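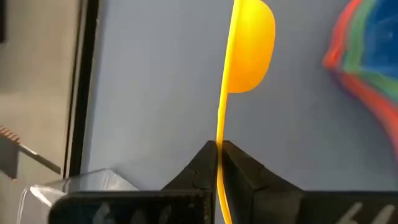 第3章 開店前の準備(コーヒー提供カウンター)

本章では、フランチャイズ加盟店「Skorkstead」の新規店舗において、開店当日の朝に行う機器の立ち上げ手順を定めます。作業は、店舗責任者または責任者が指名した者が行ってください。

3.1 エスプレッソマシン「Sodetti」の起動

1. 給水元栓を全開にし、接続部に漏れがないことを確認します。
2. 主電源を入れ、表示部に「準備中」と表示されるまで待ちます。
3. 給湯ノズルの下に耐熱容器を置き、285ミリリットルを排出します。
4. 排出した湯は廃棄し、飲用には使用しないでください。

注意:排出中はノズルに手を近づけないでください。やけどのおそれがあります。

3.2 レジ端末「Bravo」の開設

1. 本部から通知された店舗番号を入力します。
2. 釣銭準備金を数え、金額を登録します。
3. 試験用伝票を1枚印字し、店舗名および所在地の表記を確認します。

注記:2号店以降を開設する場合、既存店の店舗番号を流用することはできません。開店月の前月末までに、店舗開発部(内線483)へ新規番号の発行を申請してください。担当はEmlyn Ifansです。

3.3 豆の受け入れ

1. 焙煎所「Skaketa」の納品書と現品を照合します。
2. 開封した豆は密閉容器に移し、開封日を記入します。
3. 試飲用の抽出を行い、結果を開店準備記録に記載します。

抽出時間が基準から外れる場合は、付録Bに従って挽き目を調整し、再度抽出してください。調整後も改善しないときは、当該機器での提供を見合わせ、本部へ連絡します。開店準備記録は、店舗責任者が署名のうえ店内に保管してください。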